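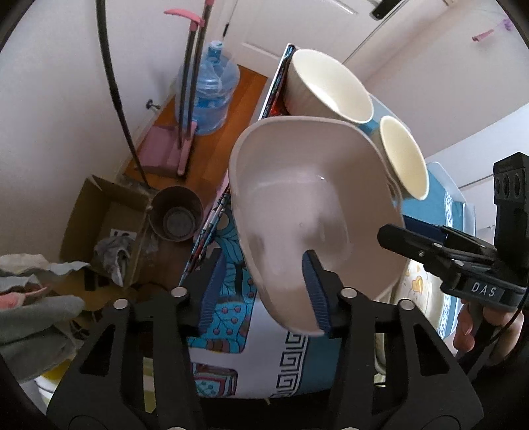 Two grippers on a plastic basin, one at the lower rim and one coming in from the right.

Filed under: Course Materials > Robot Learning > Handouts
13 shares | 3 comments

Week 7: Teaching by Hand, Teaching by Remote

Instructor: Yuxi Qiu
Lab sections: Syahrul Majimbun

Last week covered remote control. The operator sits at the Clokik station, moves two leader arms, and the robot copies them. What gets recorded is what the robot did, so the motions are ones it can repeat. The cost is time. Most of you needed a full lab period to get a few clean runs of one task.

This week is the other method. You hold the grippers yourself and do the task directly, with a camera on each gripper. No robot is in the room. Later the motions are fitted to an arm, and some won't fit - a wrist turn that is easy for you may be out of reach for the Teoh arm.

Read before lab: the Idadberg notes, sections on grip width and time sync.

Two-handed work

Large, smooth objects are the usual reason to use both hands. With a basin or a plate, decide which hand carries and which hand steadies, and keep those roles for the whole run. If you swap halfway, start the run over. A policy trained on mixed roles tends to hesitate at the point where the object is passed across. 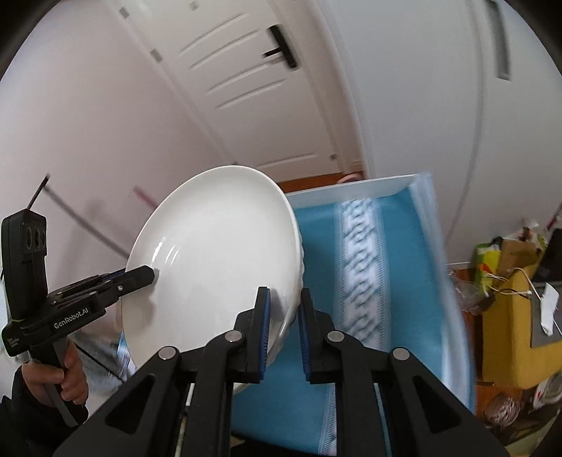
A plate gives you a thin rim to pinch, and the second fingertip can press on the rim from the side without closing on anything. Mark that in your log as "support," not "grasp." The two look alike in the finger-width data if you don't label them.

Other points for this lab:

Move slower than feels natural. Fast wrist turns blur the video and tracking drops out.
Keep the contact point in view of at least one camera.
Leave the background alone between runs unless the task sheet says to change it.
A failed run is still saved. Tag it "fail" and go on.

Assignment

Each pair turns in 100 runs of one two-handed task, plus one page comparing it with your remote control runs from last week. Upload to the Plemo folder by Friday, April 29, 2022. Questions go to Syahrul in Room 818.

Comments (3)

dkt_lab2
Do failed runs count toward the 100?

Syahrul Majimbun
No. 100 good ones, fails on top of that.

m.orrin
The support label is missing from the dropdown on my log sheet. I typed it in by hand for now.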